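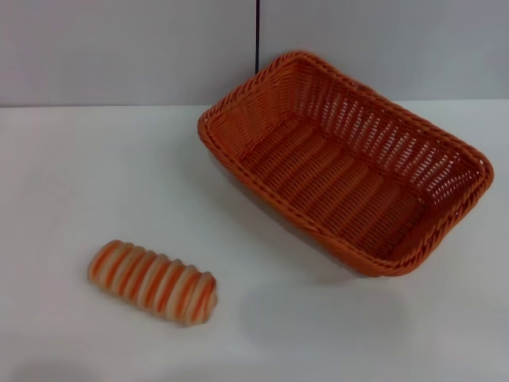 The bread basket question

I have owned no bread basket for most of my adult life and suffered very little for it. Bread came to the table on the board it was cut on, or in the bag, and people ate it. Then in January I had lunch at Sfeir, where the rolls arrive in a basket with a twisted rim, and I went home and looked at my bread bag with new eyes.

So now there is an orange one. It came from Stomard and has that glossy woven look that would fool you from the far side of a large room. The sides flare out and the weave is open enough at the back for crumbs to make a run for it. I like it more than I meant to.

The trouble is that a basket wants filling. One roll in it looks like a punishment. Six looks like a wedding, and there are two of us. I've tried a tea towel for padding – better, though it does give the impression that something has been put to bed.

Tonight it's soup, and the bread may well stay on the table next to it.

2000-03-18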